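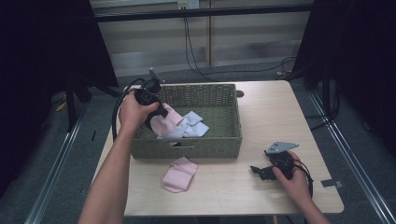

짝 잃은 양말, 도대체 언제까지 보관해야 하나요?

살림 > 빨래와 옷 관리
작성자: 이드리스 퓨 (Idris Pugh)
2024년 12월 21일 | 조회 1,382

안녕하세요. 눈팅만 하다가 처음 글 씁니다. 큰 고민은 아닌데 저희 집에서는 이미 큰 고민이 됐습니다.

저희는 네 식구이고, 세탁기 옆에 짝 없는 양말을 모아 두는 바구니가 있습니다. 처음 만들 때 취지는 훌륭했어요. 짝이 나타날 때까지 며칠만 임시로 머무르는 곳. 공항 환승 구역 같은 거죠. 그런데 어제 연말 정리를 한답시고 바닥까지 뒤집어 봤더니 35짝이 나왔습니다. 켤레 말고 짝입니다. 그중에는 둘째가 어린이집 다닐 때 신던 것도 있는데, 둘째는 지금 저보다 발이 큽니다.

배우자는 "언젠가는 나온다"는 입장이고 저는 "그 언젠가가 오면 발이 안 들어간다"는 입장입니다. 둘 다 일리가 있어서 대화에 진전이 없습니다.

제가 지금까지 해 본 것들을 적어 둡니다. 같은 답이 또 달릴까 봐요.

- 세탁망에 양말만 따로 넣기: 저만 합니다. 나머지 세 명은 세탁망의 존재를 압니다. 존재만 압니다.
- 세탁기 고무 패킹 뒤 확인: 머리핀과 영수증이 나왔습니다. 양말은 없었습니다.
- 전부 같은 양말로 통일: 큰애가 거부했습니다. 인권 문제라고 합니다.
- 양말 집게: Wasska라는 데서 나온 플라스틱 집게를 한 봉지 샀는데 지금은 과자 봉지를 집고 있습니다. 그 일은 잘합니다.

궁금한 건 이겁니다. 짝 없는 양말을 버리는 기한을 다들 정해 두시나요? 정해 뒀다면 얼마나 되는지, 그리고 버린 다음 날 나머지 한 짝이 나타나는 현상에는 어떻게 대처하시는지요. 파스텔 톤 면양말이 특히 골치인데, 분홍이 세 가지 분홍으로 바래서 이게 짝인지 사촌인지 판단이 안 됩니다.

덧붙임: 건조기 있습니다. 구형이고, 건조기 범인설은 저도 들어 봤습니다.

답변 3개

시어셔 헤네시 (Saoirse Hennessy)
채택된 답변

기한은 계절 하나로 잡으시면 됩니다. 저는 오래 이렇게 해 왔고 아직 이혼 안 했습니다.

이유는 간단해요. 양말은 대개 빨래 안에서 사라지지 않고 빨래 바깥에서 사라집니다. 침대 발치, 이불 커버 안쪽, 운동 가방, 차 트렁크, 겨울 부츠 속. 이런 데는 계절이 바뀔 때 한 번은 손이 가잖아요. 이불을 갈고 부츠를 넣고 가방을 비웁니다. 그러니 계절이 한 번 지나가도록 안 나온 양말은 집에 없는 양말로 봐도 무방합니다. 수영장 탈의실이나 할머니 댁에서 새 삶을 살고 있을 거예요.

제가 하는 순서를 적어 볼게요.

먼저 지금 있는 35짝을 한꺼번에 식탁이나 침대에 펼치세요. 바구니 속을 들여다보면서 찾으면 절대 못 찾습니다. 한 짝을 꺼내 놓고, 바구니를 뒤적이고, 그새 앞에 뭘 꺼내 놨는지 잊어버리고, 도로 넣게 됩니다. 다 펼치면 의외로 그 안에서 몇 켤레가 나와요. 바구니 안에서 몇 년을 따로 산 부부 같은 양말들이 있습니다.

펼쳤으면 색보다 발목을 먼저 보세요. 파스텔 색은 못 믿습니다. 한 짝은 매주 빨고 한 짝은 침대 밑에서 쉬었으면 같은 분홍일 리가 없어요. 대신 발목 고무단의 골 간격, 뒤꿈치 모양, 발가락 쪽 봉제선은 웬만하면 그대로입니다. 안쪽으로 뒤집어 보는 것도 좋습니다. 안쪽은 색이 덜 바래서 원래 무슨 분홍이었는지 알려 줍니다. 낮에 창가에서 하시고요. 형광등 아래서는 연한 하늘색이랑 연한 회색도 짝이 됩니다. 저는 그렇게 출근한 적이 있습니다.

그다음 아무도 발이 안 들어가는 양말은 기한이고 뭐고 바로 빼세요. 둘째분 어린이집 양말은 한 짝만 추억 상자에 넣든지, 결정을 하셔야 합니다. 추억은 한 짝으로 충분해요.

남은 것들은 작은 통에 넣고 날짜를 적습니다. 통은 무조건 작아야 합니다. 바구니가 크면 양말이 느는 게 자연의 이치예요. 위에 올라온 사진처럼 구멍이 송송한 바구니면 속이 눅눅해질 걱정이 덜해서 좋고, 뚜껑 있는 통은 비추입니다. 뚜껑을 닫는 순간 그건 임시 보관이 아니고 매장입니다.

날짜가 되면 안을 보지 말고 비우세요. 보면 못 버려요. "어, 이거 지난주에 다른 한 짝 본 것 같은데" 하고 시작합니다. 안 봤습니다. 본 적 없어요.

버린 다음 날 짝이 나타나는 현상 말인데, 이건 못 막습니다. 저는 그냥 나타난 쪽을 창틀 닦는 데 씁니다. 손에 끼면 블라인드 닦기에 그만한 게 없고, 조금 분풀이도 됩니다.

트로드사이드 세탁소집 딸

댓글로 쓰려다 길어져서 답변으로 답니다. 저희 부모님이 트로드사이드(Trodside)에서 오래 세탁소를 하셔서 양말에 대해서는 쓸데없이 아는 게 많습니다.

건조기 범인설은 반만 맞아요. 건조기가 양말을 먹는 일은 잘 없고 양말을 숨겨 줍니다. 이불 커버나 매트리스 커버 모서리에 고무줄 있는 거, 그걸 같이 돌리면 양말이 모서리 안으로 기어 들어가서 돌돌 말립니다. 그 상태로 개어서 장롱에 넣으면 다음에 이불 펼 때까지 실종이에요. 저희 집 기록은 9월에 없어진 양말이 이듬해 손님용 이불에서 나온 건데, 손님이 먼저 발견하셨습니다.

그래서 두 가지만 하시면 됩니다. 침구랑 양말은 절대로 같이 안 돌린다. 그리고 커버류는 건조기에서 꺼낸 다음 모서리를 잡고 한 번 턴다. 이것만 해도 많이 줄어요.

세탁망은 큰 거 하나로 하지 마시고 식구마다 하나씩 빨래통 옆에 걸어 두세요. 벗자마자 넣게요. 빨래하는 사람이 골라 넣는 방식은 그 사람이 지치면 끝납니다. 질문하신 분은 이미 지치신 것 같고요. 망은 반만 채우셔야 합니다. 꽉 채우면 가운데 양말은 물 구경만 하고 나옵니다.

망에 안 넣은 양말은 안 빨아 준다, 이것도 저희 엄마가 하셨는데 효과는 확실했습니다. 다만 남동생이 그 뒤로 샌들을 신고 다녔어요. 12월에요. 부작용을 감수할 수 있는 집에서만 하시길.

널 때는 짝끼리 나란히 널면 개는 시간이 따로 안 듭니다. 어차피 하나씩 집어서 널잖아요. 그때 옆자리만 비워 두면 됩니다. 발목 쪽을 위로 가게 집으라는 사람도 있고 발가락 쪽이라는 사람도 있는데 이건 저희 부모님도 아직 합의를 못 보셨습니다. 엄마는 발목파, 아빠는 발가락파. 고무단이 덜 늘어난다는 게 아빠 주장이고, 말리는 건 발목 쪽이 입 벌리고 있어야 빨리 마른다는 게 엄마 주장이에요. 저는 나와서 따로 삽니다.

grabner459

그냥 짝짝이로 신으세요. 저는 짝 맞춰 본 지 오래됐는데 아무도 뭐라 안 합니다. 두께만 맞추면 됩니다. 한쪽만 두꺼우면 신발이 이상해요.

그리고 검은 양말은 질문에 없네요. 검은 양말은 짝이 안 맞아도 모르니까 큰애한테 검은색은 인권 문제가 아닌지 물어보세요.

댓글

이드리스 퓨: 다들 감사합니다. 아침에 침대에 다 펼쳤습니다. 정말로 안에서 짝이 맞는 게 나왔어요. 3켤레요. 발목 고무단 보는 방법이 통했습니다. 배우자가 옆에서 "거봐, 나온다고 했잖아"라고 해서 논리적으로는 제가 졌습니다.

시어셔 헤네시: 축하드려요. 나머지는 작은 통에 넣으셨죠? 날짜도요?

이드리스 퓨: 통은 프렛우드(Pretwood) 서랍장 살 때 딸려 온 칸막이 상자로 정했습니다. 날짜는 봄 첫날로 적었고요. 둘째 어린이집 양말은 한 짝만 남기려고 했는데 알고 보니 원래 한 짝이었습니다.

트로드사이드 세탁소집 딸: 매트리스 커버 모서리 확인해 보셨어요?

이드리스 퓨: 방금 장롱에서 꺼내서 털어 봤습니다. 양말은 없고 제 손수건이 나왔네요. 잃어버린 줄도 몰랐던 겁니다.

grabner459: 손수건은 짝이 없어서 좋네요

시어셔 헤네시: 그런데 장갑은 어떻게들 하세요? 장갑은 왼쪽 오른쪽이 있어서 짝짝이로도 못 끼는데. 저희 집은 왜 늘 왼손만 남는지 모르겠어요.

트로드사이드 세탁소집 딸: 그건 글 새로 파셔야 할 것 같아요. 저도 할 말이 많습니다.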